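Cutting Trim With a Plastic Miter Box

A plastic miter box is enough for picture rails, quarter round and small frames. You don't need a power saw for a single room. Most bad cuts come from the setup, so spend your time there.

Start with a clear stretch of bench. Lay the box down with the open side up and push the trim tight against the far wall. Set the saw in the slots before the trim goes in and slide it back and forth a few times with no pressure, so you know how it runs.

Mark the cut on the face of the trim and draw a small slash to show which way the angle goes. Cut on the waste side. Let the saw do the work – pressing hard only makes it wander and chews up the slots.

Brush the bench off between cuts. Small scraps get under the box and tip it, and a box that rocks won't give you a true 45.

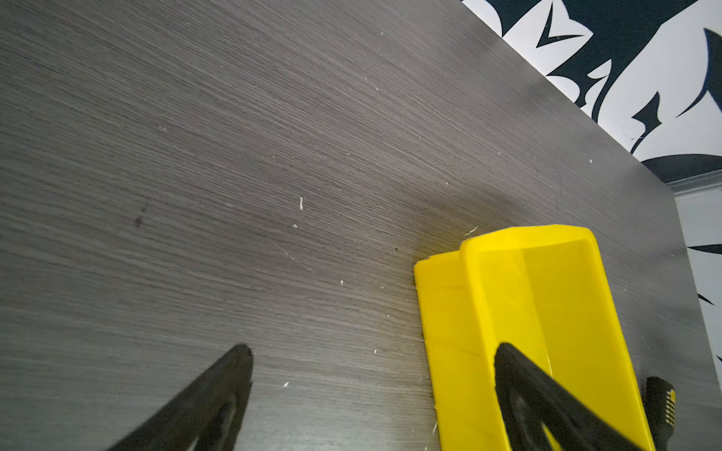
Vilja Hakala wrote in to say that brushing never kept her box still, and that she fixed it by screwing a strip of scrap wood to the underside so it hooks over the front edge of the bench. She has used it that way for 2 years and wouldn't go back. She also says to drop a piece of flat scrap inside the box, under the trim, so the saw doesn't cut into the plastic floor.

Both are worth doing. Keep the strip straight and use short screws so the points don't come up through the channel.

For long pieces, prop up the free end. A length of 24 inches or more will sag and lift at the cut, and the angle will be off by just enough to show when you paint.

When the trim is cut, put the saw away and get out a shallow tray for the fixing stage. Only the tools for that stage go in it. 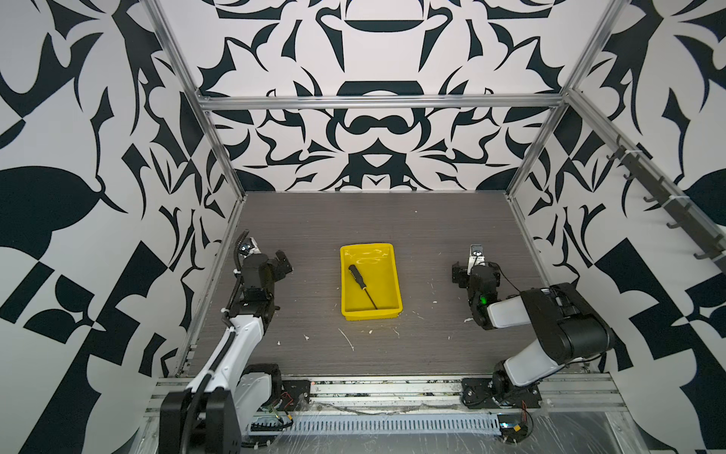
Screws and plugs go in a separate lidded tub, or they end up under everything else. Carry the tray from wall to wall and put each tool back in it before you climb down. At the end of the day, wipe the tools, empty out the dust and hang the miter box on a nail by one of its slots, out of the sun.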